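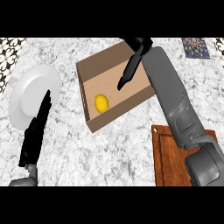 Handout 5: Checking a two-arm kitchen cell in simulation

Shared workshop build course, Clundach
8 April 2018
Reading time: 5 min

1. Purpose

Before either arm is bolted to the real bench, each group runs the pick in Pilent, our simulator. The task is one lemon, taken from the open cardboard box by the right arm and put down on the white plate. The left arm does not lift anything in this exercise. It holds a pose over the plate and then clears it.

2. Scene file

Load the counter scene and leave the marble texture switched on. The grey veining gives the vision code something uneven to work against, and groups who swapped it for plain white last term had to retune their thresholds later. The cutting board and the book are obstacles for the planner. Do not delete them.

The box is open at the top, with its long axis set diagonally to the counter. Its walls are collision bodies. If you rotate the box, re-export the collision mesh as well as the visible one — the two are stored separately.

3. Approach pose

The right gripper goes in from above and stops clear of both the floor and the lemon. From this pose, check:

- gripper mount against the near wall of the box
- forearm link against the end of the box
- lower joint housing against the cutting board

The third check is the one most often missed. The housing passes over the board, and from a high viewpoint the clearance cannot be judged by eye. Read it from the distance log. We use 14 mm as the minimum for any static object.

4. Closing on the lemon

Start with a slow close and a low force limit. The peel is modelled with a slight texture but the body is rigid, so the simulator will not show bruising. Expect to lower the limit again on the bench.

Run 200 trials with the lemon's start position varied inside the box. The reference solution completed 187. Most of its failures were with the lemon close to a wall, where one finger met cardboard first.

5. Handover to the plate

The left gripper must leave the space over the plate before the right arm crosses the open stretch of counter. Use the Tangen interlock. A fixed delay is not accepted — it hides timing faults that return when the real motors are fitted.

6. To hand in

Scene file, distance log, trial table and a short note on failures. Bench work starts in May.

3 comments | 11 shares

Related
Handout 4: Wiring the Pustivero motor boards
Handout 6: Mounting plates and bench fixings
Tangen interlock: signal list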